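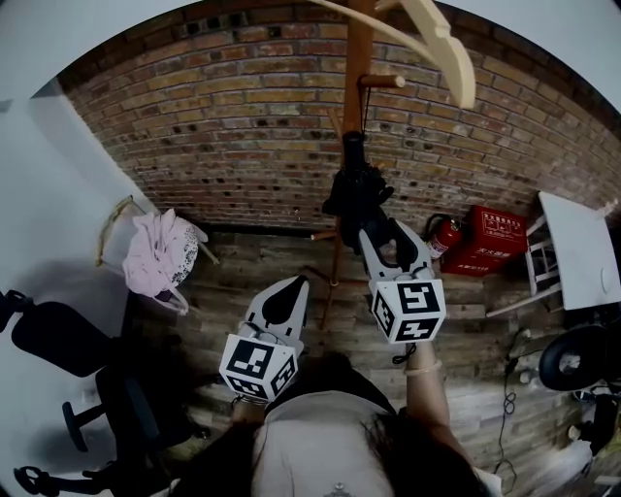
Rosaire Wong asked whether an umbrella can go straight onto a coat rack after a walk in the rain, or whether it has to dry somewhere else first. We get that one a lot, so it goes at the top.

Category: Entryway & Hall / Coat Racks / Common Questions

Can I hang a wet umbrella on a wooden coat rack?

Shake it out first and let it drip in the tub or on the porch. Once it has stopped dripping it can go on a peg. Leave it unstrapped until the fabric is dry. Water that runs down the pole collects where the legs join, and that joint is the first place a wooden rack goes bad.

Which peg should the umbrella go on?

A low one. Coats need the height and an umbrella doesn't. Check that the tip clears the floor and doesn't rest on one of the legs. If the umbrella has a wrist loop and a straight handle, hang it by the loop. A crook handle can go right over the peg.

Does it matter which side I load?

Yes, on any rack that stands on its own. Put the heaviest coat on first, then put the next heaviest on the opposite side. A rack with everything on one side will lean, and it may go over when someone pulls a coat off in a hurry. The Norwood and the Caltomard both have splayed legs and are fairly steady, but neither is meant to carry a full load on one side.

Can I keep clothes hangers on the rack?

You can. Hook them over the upper pegs. A jacket on a hanger keeps its shoulders better than one hung by the collar. Two is plenty for most racks. More than that and they slide into each other and take up the pegs you wanted for hats and bags.

Are unfinished wood hangers all right for damp coats?

For a slightly damp coat, yes. For a soaked one, use plastic. Bare wood can mark and the grain gets rough, which snags linings. If yours has gone rough already, a light pass with 600 grit paper will smooth it.

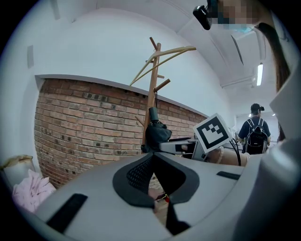

According to Anwara Bhattacharjee, a rack pushed tight against brick scratches its own pegs every time a coat comes off, and she moved hers forward a hand's width. We agree with that. Brick is hard on wood and on coat sleeves. Leave enough room behind the rack to turn it freely.

Will the legs mark a wood floor?

They can, mostly from grit caught underneath. Stick felt pads on the feet and sweep under them when you do the rest of the hall. Replace the pads when they flatten. Lift the rack to move it, and take the coats off first.

A peg has come loose. Can I fix it?

Pull it out, scrape off the old glue, and put it back with a little wood glue. Wipe off what squeezes out. Leave it empty for 2 days. The Sarkar has threaded pegs, so on that one just turn the peg clockwise until it is snug and skip the glue.

How do I store an umbrella I won't use until fall?

Open it in a dry room overnight, then close it, smooth the panels around the shaft, and fasten the strap. It can stay on the rack if you have the peg to spare. We usually put ours away in June.

Do you sell spare pegs?

For the Norwood and the Sarkar only. We no longer carry parts for the Tadent. Measure the hole before you order, as the older Norwood racks take a thinner peg.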